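Plusberg Household Recipe Corpus: data card

Version 3

Summary

The Plusberg corpus is a collection of 2,430 short recipes typed up from handwritten household notebooks. It is intended for work on spelling variation, unit conversion and the parsing of informal instructions. All text is in English. Recipes that were clearly copied from printed books were removed before release.

Sources

The notebooks were lent by 32 households in the Siretti district and returned after scanning. Each recipe was typed by one person and checked by a second. Spellings were kept as written, including abbreviations such as "tsp", "t.spn" and "teasp". Crossings-out were dropped unless the crossed-out quantity was the only one given.
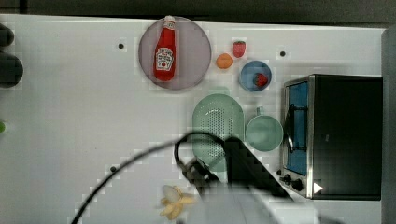 Are the original quantities kept when a recipe uses old units?
The quantity field always holds the text as written, and a converted value in grams or millilitres is stored in quantity_metric. Where the unit has no fixed size ("a teacup", "a knob"), quantity_metric is left empty.

Files

recipes.tsv: one row per recipe, tab-separated, UTF-8
ingredients.tsv: one row per ingredient line, linked by recipe_id
notebooks.tsv: one row per notebook, with an approximate decade
units.tsv: the conversion table used for quantity_metric

Fields in recipes.tsv

recipe_id: notebook code followed by a page number and a letter
title: as written; empty if the recipe has none
method: full text, line breaks replaced by a vertical bar
course: one of soup, main, side, sauce, pudding, baking, preserve, drink, other
legible: 0, 1 or 2, where 2 means no doubtful words

Doubtful words are placed in square brackets. Words that could not be read are given as [?]. The method field should be split on the vertical bar before any sentence splitter is run.
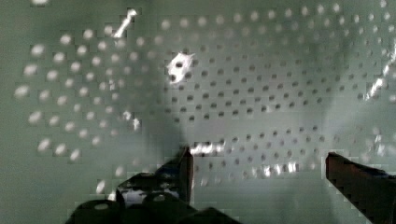
Can a single notebook appear in both the training and test parts?
Each notebook is assigned to one part only, so that a writer's spelling habits are not shared between them. The part is given in the split column of notebooks.tsv.

Known problems

Baking is over-represented and makes up almost half of the rows. Oven settings are often given as gas marks with no temperature, and these have not been converted. The Kwon notebooks use "spoon" for both teaspoon and tablespoon; all such lines have an empty quantity_metric. Duplicates across notebooks were left in, as small differences in wording may be of use.

Changes

Version 3 corrects the ounce-to-gram rounding in units.tsv and adds the legible field. Version 2 split ingredients into a separate file. Scripts written for version 2 need the new column order.

Licence and contact

The text may be reused with credit to the Plusberg corpus. Page scans are not included. Corrections should be sent through the Tendent issue tracker, quoting the recipe_id and the corrected line.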